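Grornideck
Products / Manipulation software / Stevell

Stevell 2 
Two-arm task control and grasp planning

Overview | Modules | Requirements | Licensing | Support

Stevell is a control and planning package for two-arm robots that handle loose, irregular goods. It takes in head and wrist camera streams, keeps a running estimate of what is in reach, and plans arm and hand motion together. It runs on a single workstation beside the robot and needs no connection to outside servers.

The package is aimed at integrators and research labs working on picking, packing and restocking. Fresh produce is a good test for it. No two heads of cabbage are the same length, the leaves bend when touched, and a basket wall hides part of the item from the head camera for much of the reach.

What it does

Stevell splits a task into short skills such as reach, grasp, lift, hand over and release. Each skill has a start condition and an end condition that can be edited in a plain configuration file. The planner chains the skills and checks both arms against each other before any motion is sent. If an end condition isn't met, the task returns to the last safe pose and tries again or stops, depending on how you set it.

Hands and grippers are described in a profile. The profile holds the joint limits, the closing order of the fingers and the maximum closing force. Changing to a different hand means loading a different profile and repeating the wrist camera calibration. Skills don't need to be rewritten.

Produce handling: basket and crate work with napa cabbage 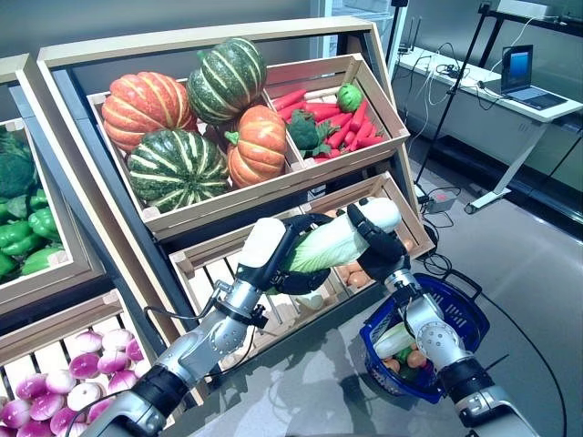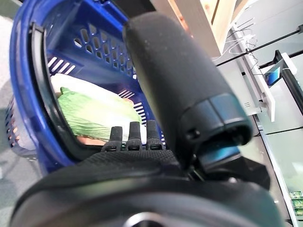
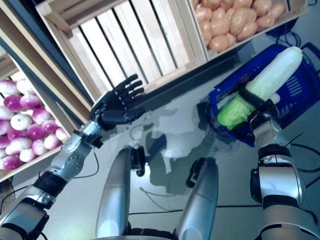
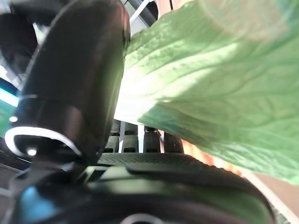 Page last changed: September

Modules

Stevell Core
Task sequencing, arm coordination and collision checking. The planner runs at 100 Hz and accepts joint position or joint torque interfaces. Required by all other modules.

Kinsella Perception
Merges the head view with the wrist views. The head camera is used to find crates, baskets and candidate items. Once a hand is close, weight shifts to the wrist camera on that arm. Kinsella ships with 296 item classes, including leafy vegetables, root vegetables and squash. Artificial items can be trained as separate classes if you use them for setup and demonstration.

Kinsella also reports how much of an item is hidden. When most of it is behind a basket rim or the hand itself, the planner can ask for a second look from the other wrist before closing.

Adon Replay
Records all camera streams, joint states and planner decisions on one clock. A run can be stepped through later with the four views side by side, and any segment can be exported for training. Replay doesn't need the robot to be powered. Notes added during playback are saved with the run and can be searched.

Two-arm holds

Long or soft items can be gripped at both ends. In this mode Stevell treats the item as a link between the hands and limits how fast the distance between them may change. The limit is set per item class. For cabbage we recommend starting with the default and lowering it if outer leaves tear.

Requirements

Operating system: 64-bit Linux with real-time kernel
Memory: 32 GB minimum, 64 GB with Adon Replay
Graphics: one discrete GPU, 12 GB or more
Cameras: one head camera, one camera per wrist
Arms: six or seven joints each
Disk use while recording: around 54 GB per hour with all streams on

Known limits

Glossy surfaces close to a wrist camera can cause short dropouts in the depth estimate. Turning on the exposure lock in Kinsella helps in most cases. Strong light from behind a leaf may shift the detected edge, so leave a wider approach margin near windows. Transparent bags are not supported in this version.

Licensing

Stevell Core is licensed per robot. Kinsella and Adon are licensed per workstation and can be added later. Universities may request a teaching license, which includes all modules but excludes commercial use. Updates are included for the first year.

Version 1 task files open in version 2 without conversion. Hand profiles from version 1 must be exported again using the profile tool in the installer.

Related: Stevell installation guide | Hand profile reference | Adon file format | Request a quote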